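## Left gripper stalls on thin wire, controller reports OK

**pdx_servo**

Two-arm cell, Dateron grippers, Coveck controller. The job is picking thin wire and dropping it in open bins. More than 3,000 cycles on the current jaws.

Fault as logged:

- Left gripper closes on a strand and current climbs to the 425 mA limit.
- Controller flags a good grasp.
- On the lift, the strand pulls against the rest of the pile and the elbow joint trips on following error.
- After the trip, the gripper holds at full current until someone hits the e-stop.

The last item worries me more than the trip. Limit was 400 mA until March and I never saw it then, but the wire was also different. Cell and wrist views:

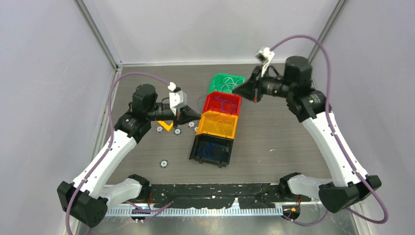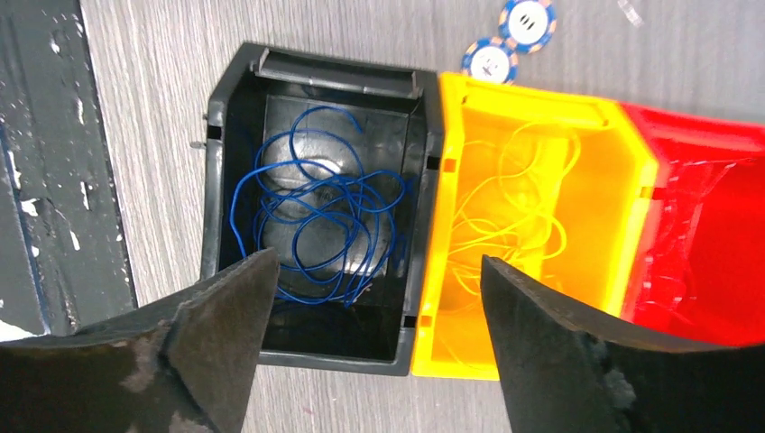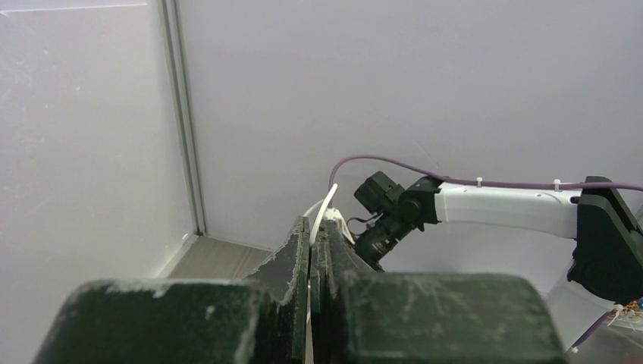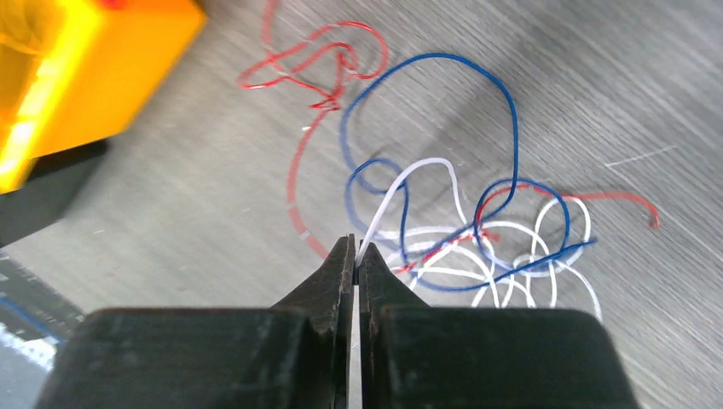 ### Re: Left gripper stalls on thin wire

**halfstep**

Look at the jaws in the third one. Notched edge on the left finger, scuffing all over the top face. If the inner faces look like that too, a thin strand can wedge in a groove and the current reading tells you nothing about grip. Replace the pads before touching parameters.

### Re: Left gripper stalls on thin wire

**Fleltum**

Disagree. Worn pads explain a bad grasp. They don't explain the trip. In the last picture the white strand in the fingertips goes straight into a tangle with blue and red. Lift that at production speed and you load the wrist with the whole knot. Separate the strands or slow the first part of the lift.

I would also check the purple cable for slack at full reach. A cable that goes tight gives the same following error.

### Re: Left gripper stalls on thin wire

**pdx_servo**

Cable checked at full reach, both arms. No tension. Trips happen well short of that anyway.

### Re: Left gripper stalls on thin wire

**tkachenko_ctl**

You have 2 separate faults. The hold after the trip is a configuration item: the gripper is on its own axis group, so an arm fault never reaches it. Link the groups and set the fault reaction to hold at reduced current. Don't set it to open, or it drops the part.

### Re: Left gripper stalls on thin wire

**halfstep**

Agree on the axis group. Still say pads first for the other one.

### Re: Left gripper stalls on thin wire

**pdx_servo**

Groups linked, limit back to 400 mA. A forced trip now drops the gripper to hold current. Pads are on order. Will run the slower lift on the old pads first so the results don't get mixed.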